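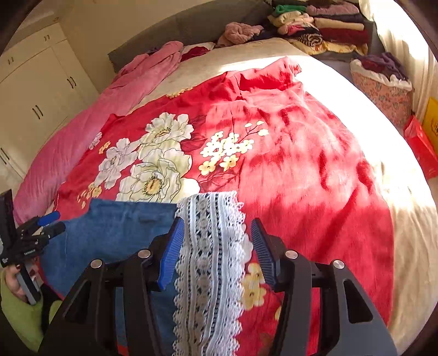 Gakix Gripper Group, Varnthorpe
Minutes of the July meeting, Room 102, start 7:00 p.m.

I took the notes again, so if your brilliant point is missing, come find me and I'll put it in. We had a decent turnout and the coffee machine was working, which helped everybody's mood a lot!

Last meeting's minutes

Approved with one fix. I had written that the Erkamar controller drops its connection when the battery gets low. The person who tested it wants it on record that it dropped with a full battery too. Changed.

Hand-held grippers on clothes and trim

This took up most of the evening. We've been comparing how the hand-held grippers do on soft household stuff, working on a bed with a person at the handles, before we let an arm anywhere near the same jobs. Lace, denim, that kind of thing. I did some of the lace myself and I have opinions (you've been warned).

Lace is a funny one. You'd think a thin strip would be the easy job, and closing on it is easy, but then you have to know whether you've got the lace or the lace plus a pinch of blanket. From the handle they feel the same to me. The others said they could feel a little extra drag when the blanket came along, and we went back and forth on that for a good while. We agreed to write down every double pick as its own kind of miss and stop lumping it in with drops. I'd like us to go back through the old logs and split those out too, but there wasn't much love for that idea.

Denim was the other big topic. The flat parts don't give you anything to grab, so everyone ends up going for a seam, a fold or the waistband. One member thinks that's cheating, and that we should be picking from the middle of the cloth. I said a person folding laundry goes for the edge as well, so why make life harder? We settled on doing both and marking which one it was on the sheet.

Then the wide lens. It shows the whole bed and half the room, which is great for finding things and not so great for judging distance near the pads. Straight lines bend a lot toward the corners. Someone offered to try flattening the picture in software before it goes to the controller. We also talked about sunlight coming in on the bedding and turning the colors pale. No decision, but please note on your sheet if the sun was on the work, and leave the curtains the way you found them in the middle of a set. Moving them halfway through makes a mess of the comparison.

Agreed for the next round: 100 picks per pad type, split evenly between edge picks and middle picks, same cloth for the whole set. If you lose count, start that set over. Sorry!
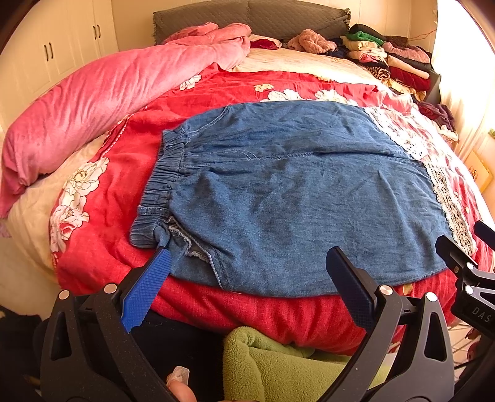 Should the cloth be smoothed flat before each pick?

Leave it the way it landed after the last pick, and only straighten it at the start of a new set.

That came up near the end of the item and I'm writing it down in full so we don't have it out again next month. It goes for both kinds of pick.

Pads

We have 2 kinds of pad to compare properly, the ribbed ones and the plain ones we cut ourselves from sheet rubber. Feelings ran high about the plain ones. I like them on heavy cloth, and I can't stand them on anything that slides. The spare ribbed pads are in the drawer under the bench, and please put them back in matching pairs, I spent far too long sorting them before the meeting.

We also want a rule for worn pads. For now, if you can catch a fingernail on a torn bit, swap the pad and write it on the sheet. A real wear test would be nice someday but it would eat a whole evening.

Arm and controller

The Erkamar controller is back on the bench with new cables. It ran the open and close routine all the way through while we ate our sandwiches, and then it dropped out right as we were getting excited. My guess is the connector and everyone else's guess is the software. Two members are going to swap the connector first, mostly to shut me up.

Once it stays up, the plan is to repeat the edge picks on the arm with the same pads and the same cloth. Middle picks on the arm can wait. We are not putting lace on it yet, I asked and was outvoted.

Money

The Ranasinghe grant still has enough in it for rubber sheet and screws. It won't stretch to a second controller. We talked about selling the old suction rig and got stuck on what anyone would pay for it, so it stays on the top shelf.

Any other business

Log sheets: we're up to version 3, with a box for sunlight and a box for double picks. Please recycle the old ones. I found some in the printer tray and used them by accident, so that's at least one set I have to copy over by hand.

Screws on the hand-held frames work loose after a long session. Check them before you start, a quick turn is enough, and don't go crazy with it or the arms get stiff.

There was a request for more everyday items next time. Socks won by a mile, with a dish towel as the backup.

To do before August

Edge and middle picks, both pads: the laundry crew (me included)
Flattened camera picture: the member who offered
Connector swap on the controller: bench crew
Socks: everybody, clean ones please

We finished at 9:15 p.m. Next meeting is in August, same room, same start time.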